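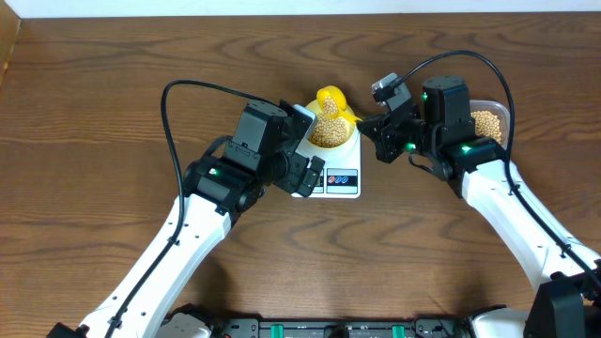

Bowl and scale on the wooden table

Plostari Dried Beans, 827 g bag

I've been selling these beans for 11 years now and they're still the ones I take home for myself. They come from a small farm outside Orneseck, where the Chaturvedi family grows them on poles, picks them late and lets them finish drying in the barn. You get a thin skin, a creamy middle and a broth so good I've been known to drink it out of a mug (with a little black pepper, standing at the stove, no shame!).

Why such an odd size? The bags are old stock from a coffee roaster, and 827 grams is what fits with room left to fold the top over twice. I thought about rounding it off and then decided I liked it.
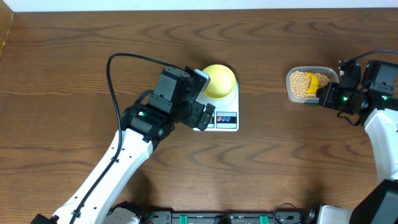 For four hungry people I cook half a bag, and there's usually a bit left for soup the next day. Soak them overnight in plenty of cold water with a spoonful of salt. Yes, salt – I grew up hearing that it makes the skins tough, and I've salted every pot for years without any trouble. Drain, cover with fresh water, add a bay leaf and half an onion, and keep the heat low. Start tasting after 51 minutes. My kitchen timer got stuck on that number once and the beans came out so well that I've stayed with it. Older beans want longer, so keep the lid handy and top up the water.

They're great with sausages, and even better cold the next day with lemon, oil and way too much parsley. I wouldn't use them for chili, though. They go soft around the edges and you lose them in all that spice. Get the Clastolum reds for that – same price, much sturdier bean.

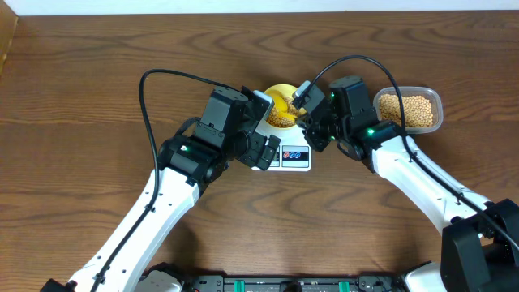
Lamai Paisan wrote to tell me that she skips the soak completely, puts the pot in a low oven before lunch and has dinner by six, and that the skins stay on better that way. "You should put it on the label," she added. I tried it on Thursday and I'm still on the fence. The skins did hold, but I missed that thick broth.

The new crop usually gets here in November, and I tend to run out a few weeks before that. If the button says sold out, leave your email and I'll write as soon as the sacks are in. 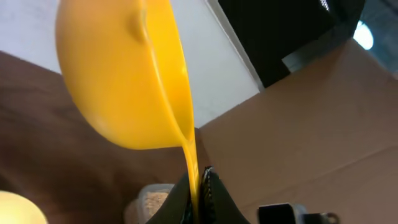 Storage and shipping

Keep the bag folded shut in a dark cupboard, or tip the beans into a jar. Best within 2 years. Give them a rinse and a quick look for small stones before soaking. Orders go out every Thursday, and bags can be mixed with anything else in the shop.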